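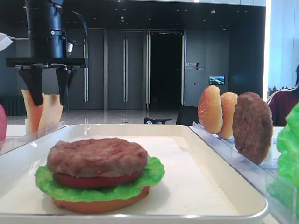 4. Setting up the menu and the order screen

This section covers the Sorcombe order screen when used with one till. For sites with more than one till, complete section 5 first. The printer must already be connected and loaded with paper (section 3).

4.1 Adding a menu item

1. Sign in with the manager code. The staff code opens the menu in read-only form.
2. Press Menu, then Items, then New.
3. Enter the item name. Names longer than 22 characters are shortened on the kitchen ticket but shown in full on the till.
4. Choose a group. An item can belong to one group only.
5. Enter the price, including VAT. Do not type the pound sign.
6. Press Save. The item appears on the till after the next refresh.

Note: Items saved without a group are stored under Unsorted and cannot be sold until they are moved.

4.2 Building an item in layers

Use layers for burgers, sandwiches and anything else made up in a fixed order. The kitchen ticket prints layers from the bottom up.

1. Open the item and press Layers.
2. Add the bottom layer first. Each new layer is placed on top of the last.
3. To change the order, hold the layer name and drag it.
4. Mark each layer as Fixed or Optional. Optional layers can be removed by the customer at the till.
5. Press Save layers. Pressing Back at this point loses the changes.

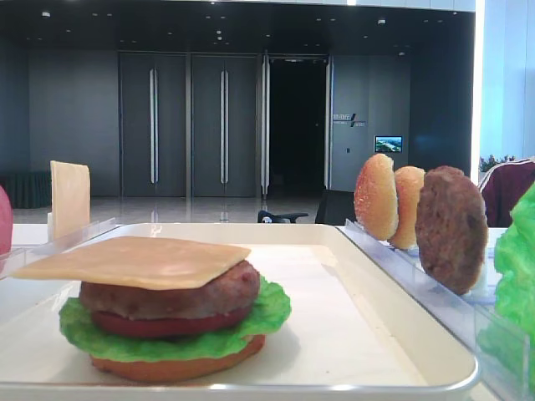

4.3 Extras and swaps

1. Press Extras and tick the layers that may be doubled.
2. Enter the added charge for each one. Leave the box blank for no charge.
3. For swaps, press Link and choose the second layer. Both layers must have the same allergen entry, or the link is refused.

Caution: Changing a layer does not update the allergen sheet. Print a new sheet from Reports and destroy the old one before service starts.

4.4 Kitchen screen layout

The screen shows open orders in columns, oldest on the left. Three settings can be changed:

Text size – small, medium or large
Alert time – the wait before an order turns amber
Sound – on, off or first order only
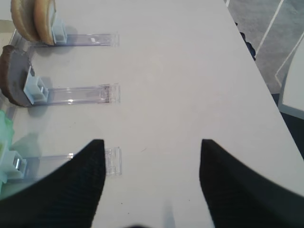 Alert time is set in whole minutes. A setting of 0 turns the amber warning off. Changes apply to new orders only.

4.5 Test order

1. Switch the till to Training.
2. Place an order with one optional layer removed.
3. Check that the ticket prints the removed layer with NO in front of it.
4. Clear the order from the kitchen screen.
5. Switch the till back to Live.

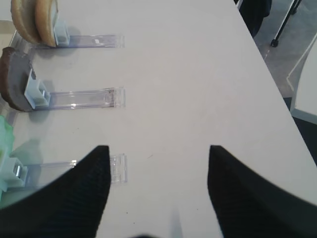 If the ticket does not print, check the cable at both ends and repeat from step 2. Error 69 means that the printer is assigned to another till – see section 5.2 to release it.

Section last revised Wed 27 February by Embla Sandberg.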